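Buscar en el sitio Escriba su búsqueda Buscar

El sábado, Brilmont abrió sus puertas y unas 30 personas fuimos a ver cómo se enseña a una máquina a doblar ropa. La responsable de Bruka, el proyecto doméstico de la casa, nos recibió con café y sin promesas. «Mi madre me pregunta cuándo podrá comprar uno. Le digo que vaya planchando», confiesa.

El método consiste en que una persona doble prendas con pinzas en las manos y el sistema aprenda de ella. Llevan 2983 dobleces grabados – la cifra la recita de memoria, con cierto cansancio. «Con los primeros 1000 aprendió sobre todo a arrugar».

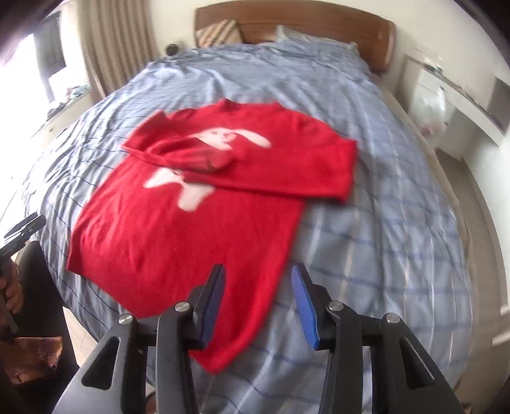
Le pregunto qué prenda da más guerra. «El punto. Una camisa tiene la decencia de conservar los bordes; un jersey se estira por donde quiere». ¿Y las sábanas bajeras? Se ríe y cambia de tema – entiendo que la robótica va, en eso, a la par que mi casa.

La próxima visita será en julio.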